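The Last Chapter

Page 148 and she still hadn't killed him. Ffion Rees put her head on the desk. Cold coffee. Rain. The deadline was at midnight and Mali Lougher had called twice already.

"Is he dead yet?"

"He's in the pantry."

"Doing what?"

"Thinking."

A long breath down the line. Mali had edited all the Ifans books, and she knew what thinking meant. It meant Ffion was fond of him. "You promised me a body by the end of September. Readers want a body."
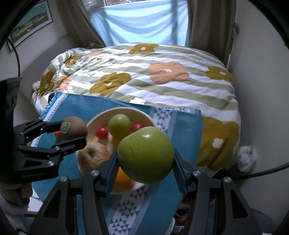

She hung up. Typed. Ifans opened the pantry door — no, closed it. Deleted that. Gave him a limp, took the limp away. Eleven o'clock. The brother came down the stairs with the letter in his hand and teh lamp in the other, and she had not planned for the brother at all. Where had he come from? Chapter two, one line, a boy throwing stones at a boat.

She let him talk. He talked for 24 pages. Her wrists hurt.

At ten to twelve Ifans was alive and the brother wasn't, and she was crying a bit, stupid, over a man with one line. She hit send before she could reread it.

The phone rang at one.

"You killed the wrong one," Mali said. Her voice was thick, like she had a cold.

"I know."

"Dont you dare change it."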